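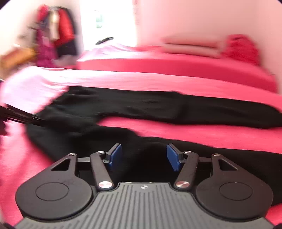
Minttu Laitinen wrote in to say her gripper closes fine on air and then gives up the moment there is cloth in it, and could we please stop telling people to reboot. Fair enough. Put the reboot away.

Fixing a jaw that drops fabric

Last updated 11/18/20

Error 2292 on the Ollov controller means "grip lost." It does not mean the grip was lost. Ours threw it 300 times in one night while holding a sock perfectly well.

1. Cut power and wait for the fans to stop. The jaw can still snap shut on a stored command, as my thumb will confirm.
2. Wipe both finger pads. Lint makes them slick.
3. Work the linkage by hand through its full travel. If one side lags, look for thread wound around a pivot.
4. Power up with your hands clear and run the zero routine with the jaw empty.
5. Try one soft garment, laid flat. Keep straps and cords away from the joints. They go in easily and come out with scissors.

If 2292 returns, lower the closing speed to 2 and try again.

41 shares | 3 comments

Dirk Vologler-no-more: It was thread. Of course it was thread.

Chia-jung Tsao: Step 1 should be in red.

Wing-sze Hsueh: Mine shows 1292 instead. Same fix?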